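Workshop notebook, December, morning entry

**Subject:** Draft relief and door seals, north corridor, Justham building

The purpose of this entry is to record the current state of the draft survey and to set out the work remaining before the heating contract is reviewed. Colleagues who were not present for the earlier readings should consult the Wirkau folder, where the floor plans are kept with the old correspondence.

**1. Readings taken so far**

Air leakage was measured at the corridor doors with the stair vents closed. The fan was set up in the loading entrance and run at the usual pressure. The first run gave 1136 cubic feet per minute for the corridor as a whole. After temporary tape was applied to the head and both sides of all seven doors, the figure fell to 874. The tape did not cover the bottom gaps, so a further drop should be expected when the sweeps are fitted.

Dehua Liao repeated the second run after lunch with the stair vents still closed and obtained the same value. The instrument was zeroed before each run. Outdoor wind was light, and no correction was made for it.

**2. Condition of the doors**

Existing seals are a mixture of foam strip and brush pile. The foam has gone hard on the hinge side of most leaves and no longer recovers when pressed. The brush pile is in fair order and may be kept. Two of the latches require a firm pull before they engage, and the strike plates on those doors should be moved before any new seal is fitted.

The finish schedule calls for brown wood-grain faces with dark blue lever handles. 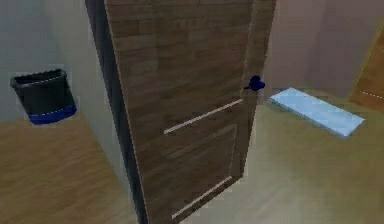 **3. Seal selection**

Three products were considered. The Bednárik compression strip closes well but makes the door heavy to latch, and users of the corridor have complained about heavy doors before. The Dikarport profile is softer and can be replaced without removing the stop. Teófilo Salazar prefers the Dikarport profile for the sides and head, with a plain drop seal at the bottom. The third product, a magnetic strip, was set aside on cost.

The estimate for materials stands at 3010 dollars, excluding labor. It assumes that the brush pile is retained.

**4. Work remaining**

- Move the two strike plates and check the latches with the old seals in place.
- Fit the Dikarport profile to one door only and leave it in normal use for a week.
- Measure the closing force before and after fitting.
- Repeat the fan test with the vents closed, then once with the vents open.
- Ask the supplier whether the drop seal can be trimmed on site.

The vents-open run was omitted this time and should not be left out again. Tape is to be removed from all frames before the end of the day, as it lifts the paint if left overnight.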